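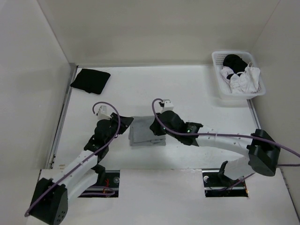 No. 51

The folding cell in Nirnport has two arms, one table and, as of May, a maintenance plan that runs longer than the manual for my car. I've been looking after it for 5 weeks. Jozef Visser handed it over with a binder and the words "it mostly runs itself," and I have learned to distrust both.

I'll start with the cables, as that's where my time goes. Each arm carries a purple one from the bracket over the wrist, along the white link and back past the big joint. On the left arm it makes a loop over the bracket before it drops down. I like that loop. It looks sloppy, and every visitor wants to tie it down, and I have now asked three of them to please leave it alone. A wrist needs slack to turn. The first thing I did here was cut off two zip ties that some tidy person had put on, and the connection faults on that side went away the same afternoon. Maybe a coincidence. I haven't put the ties back to find out.

Kramer, who sold us the integration, wants the cables replaced every 900 hours. I asked where the number came from. I was told it was "field experience." Whose field? Ours had gone well past it when I took over and the jackets looked fine when I ran my fingers down them. I'll change them when I find a nick or a stiff spot, and I'll check at every shift start, and if I'm wrong I will say so on this blog.

Then the grippers. The binder says to re-teach the grip points whenever the fabric changes. Fair enough, but it doesn't say what counts as a change. I use the same gray cloth for every check, folded, with one gripper on each side of it. If the tips come down where they did last time, I leave the program alone. The bottom fold always comes out a bit uneven, and the Vimlow people tell me their new software will fix that. It may. The last update was going to fix it too, and what we got was a different startup screen.

I'll give the arms themselves some credit. I wiped down the joints, checked the base bolts against the torque sheet, and found nothing loose. Most of what goes wrong here is around the robots: wiring behind the front panel, cloth left where an elbow wants to swing, somebody nudging the basket.

Rundent has offered us a monitoring subscription that would watch the joint temperatures and send me a message when one looks odd. I have a hand. I can put it on the housing, with the power locked out, and compare left to right. When that stops working I'll read the brochure again.

Next up is the wiring in the two front openings. The drawing in the binder shows one cable route and I've already found a second. Jozef says he'll look for the newer drawing.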